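Search reviews Go
Home | Reviews | Kitchen | Workshop | Archive

Review: Pikach Sink Assistant, simulated trial

The Ban household desk assessed whether Pikach, the arm controller from Custov, can manage kitchen chores. All trials were run in simulation. 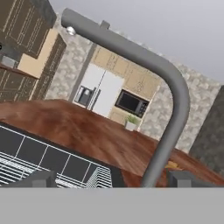 Gripper view, with the faucet close by.

Over 1,000 attempts, short reaches were dependable. Work near the faucet was slow.

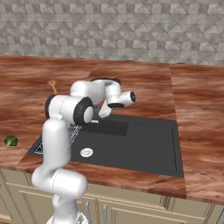 The arm over the sink, gripper empty.

Small items left on the counter remain the harder test. The desk rates the product suitable for study and not yet for homes.

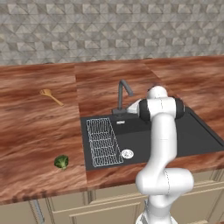 Unai Villalobos replied that shop floors, with fixed layouts, would be a fairer place to begin.

Contact | Copyright Ban Reviews | Back to top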